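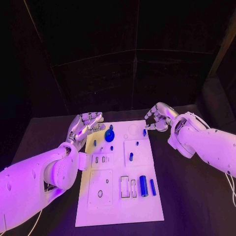 Section 6: Pairing the Zivier Keyboard Cover With Your Tablet

You've got the cover out of its sleeve and the tablet charged, so now comes the fun part! Pairing takes a couple of minutes the first time, and after that the two find each other whenever you open the lid. If you bought the Zivier as a bundle with the Sfeir stylus, leave the stylus in its loop for now – it gets a section of its own later on.

Before you start

Your tablet needs at least 262 MB of free storage for the Clorkeck companion app. The cover should show a green light when you press the battery key. An amber light will still let you pair, but firmware updates won't run on amber, so plug the cover in first if you can.

Take off any other case or skin, including the really thin ones. The magnets along the hinge are strong, but they want to sit right against the tablet's back.

Attaching the tablet

1. Lay the cover open on a flat surface with the keys facing up.

2. Hold the tablet in landscape, with the front camera at the top.

3. Lower the bottom edge into the groove behind the number row. Let the magnets do the work. You'll feel a soft click at each end.

4. Tilt the tablet back until it rests on the support flap. There are three stops. The middle one is great for typing at a desk, and the lowest is lovely for drawing.

Caution: Don't push the tablet past the lowest stop. The hinge will flex a little, but forcing it can crack the flap, and the warranty doesn't cover that.
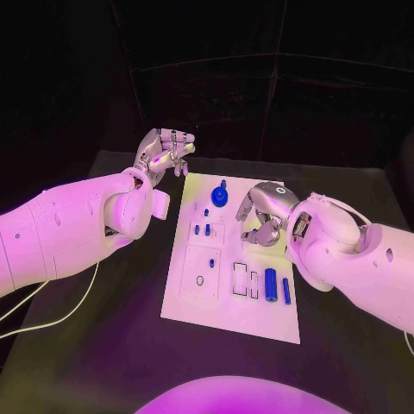
Pairing for the first time

5. Slide the power switch on the right side of the cover to On. The light blinks white.

6. On the tablet, open Settings, then Bluetooth, and turn Bluetooth on.

7. Press and hold the Fn and P keys together until the light blinks blue. Five seconds is usually plenty.

8. Tap "Zivier KB" in the list of devices. A six-digit code appears on the tablet.

9. Type the code on the cover, then press Enter. The light turns solid blue and goes out after a moment.

That's it, you're paired! Open a note and type a line or two to get a feel for the keys. They have more travel than most people expect from something this slim, and the spacing is close to a full laptop.

Note: If you see two entries called "Zivier KB," one of them is probably left over from an earlier try. Tap each one, choose Forget This Device, and start over from step 7.

Note: The cover remembers up to three tablets or phones. Switch between them with Fn and 1, 2 or 3. It's really handy if you like to answer texts from the same keyboard.

Installing the Clorkeck app

10. Download Clorkeck from your tablet's app store and open it with the cover attached.

11. Enter your registration number, printed inside the front flap of the quick start card.

12. Tap Check for Update. If you're on a build older than 2946, install the new one before going any further. It fixes the sticky Caps Lock light and adds adjustable backlighting.

13. Keep the lid open until the progress bar fills. The keys won't respond during the update, and the backlight may flash once or twice.

Caution: Closing the lid in the middle of an update can leave the cover stuck in recovery mode. See the page on resetting the cover if this happens. 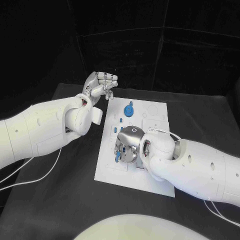

Setting the backlight

The backlight has its own page in the app, and it's well worth playing with. Tap Lighting, drag the slider and watch the keys change as you go. The Auto setting reads the tablet's light sensor, so it dims in a dark room and brightens near a window. Dark surroundings can fool it now and then: with a dark gray tabletop under the cover and a black fabric backdrop behind it, like the ones in the photo, Auto may settle a step lower than you'd like. Press Fn and the up arrow to nudge it back up, and the cover will hold your choice until you close the lid.

14. To save a level for good, tap Keep This Level.

15. To go back to Auto, press Fn and L.

If something isn't working

Error 103 in the app means the cover and the tablet have lost each other. Switch the cover off, wait ten seconds, switch it on again and repeat steps 7 to 9.

If letters repeat as you type, open Clorkeck, tap Keys and move Repeat Delay one notch to the right.

If the Curkik folding stand is attached as well, remove it while pairing. Its magnet can trip the lid sensor and put the keyboard to sleep.

Guide text by Jairo Tamayo. Revised 4/13/18.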